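Preguntas frecuentes: aceite de CBD Flarwood
Abril | Por Saron Workneh

¿Coloca?
No. Lleva menos del límite legal de THC. Si tienes control antidoping en el trabajo, pregunta antes.

¿Cuántas gotas?
Empieza con dos, bajo la lengua, por la noche. Una semana asi y luego ya ves. Máximo 12 al día.

¿Se puede tomar con otros medicamentos?
Depende. Anticoagulantes, antiepilépticos: consulta al médico, en serio.

¿Sirve para el perro?
Este no. Hay otro sin aroma, agotado hasta nuevo aviso.

¿De dónde sale el cáñamo?
Parcela de Lumbao, 86 hectáreas, sin pesticidas. Analíticas por lote, se piden por correo.

¿Cuánto dura abierto?
Unos seis meses. Lejos de la luz, tapón bien cerrado.
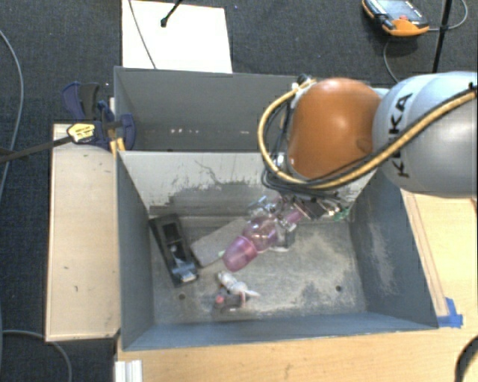

¿Cuándo sale mi pedido?
Lo pagado antes del martes a mediodía, esa misma semana. Canarias tarda mas.

¿Devoluciones?
Solo precinto intacto. Escribe a Cherry Mae Castillo con el número de pedido.

Relacionados
- Cáñamo en la cocina: semillas y harina
- Bálsamo Erngate, modo de uso
- Leer una analítica sin perderse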